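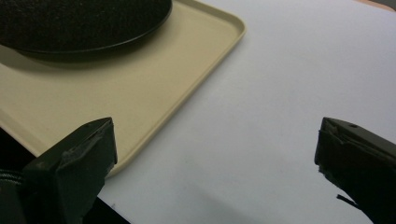 Take 1427 and Nayara's wrist had gone again. Squeeze, lift, carry, let go. Breathe. Back to the start.

Zalico paid by the take. 2000 by the end of January, they'd said, then January went and nobody at the Clistport office rang, so she kept going.

"You're rushing the tray," Portela said. On the speaker, from Mumham, eating something.

"I'm not."

"You come in crooked. It'll learn crooked."

It. The arm, she meant. Bolted down in a lab two hours up the coast and Nayara had never met it. Only ever held its fingers. Black ones, scuffed at the tips, the left one going ragged where it kept knocking the rim. She'd asked for new pads. New pads were on order.

She went again. Slow this time. Squared up to the beige edge the way you'd come up to a horse. White table, white table, tray. Her mother used to do this, hand over Nayara's hand on the rolling pin, not saying anything. Just the wieght of it. You learned the flour and you learned her bad shoulder too, the little hitch before the push. Nayara still had the hitch. Nothing wrong with her shoulder.

"Better," said Portela. Chewing. "What's the pause though? Before you close."

"What pause?"

"Half a second. You do it every time, I've got them all lined up here. Want me to trim it out?"

Grey light in the window, kettle gone cold. She opened the fingers, closed them. Felt for it. There, yes. Her mum, in the kitchen, flour to the elbows.

"Leave it in," she said.

"It's slower."

"Leave it, but."

A long breath down the line. Then keys clicking.

"Fine. Your go."

She shook out her wrist adn reached for the tray.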